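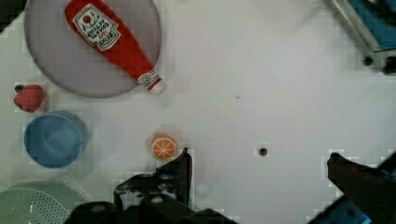 The Paiva Cut

The district of Fonness lies on the east bank of the Clusadico, except for 121 houses that lie on the west. The houses have not moved. In January of the flood year the river was sent through a new channel, the Paiva Cut, 1,835 feet long, and the old bend was filled with what came out of it.

Emerson Fagundes was hired by the county to fix the line. He had two maps and a deed book with water damage to the first 6 pages. The deed gave the boundary as "the middle of the river," and did not say which river it would be if there were two.

He started at Gokia Street, where the old bank still showed as a dip in the pavement. From there he ran the tape west. At 1,150 feet he reached a kitchen garden and a woman tying up beans.

"You're standing in the channel," he told her.

"I know. It floods." Her name was Rosângela Pacheco. She paid her water bill to one side and her school tax to the other, and kept the receipts in separate drawers.

He asked if she had a preference.

"Does the form have a place for that?"

He checked. The form had a space for remarks, two lines deep. He wrote: Resident consulted. Then he set the tripod between the bean rows, leveled it, and took a reading on the church tower. The bubble drifted. He leveled it again. The ground was soft there, and one leg kept going down.

"It does that," she said, and went to get him a board to put under it.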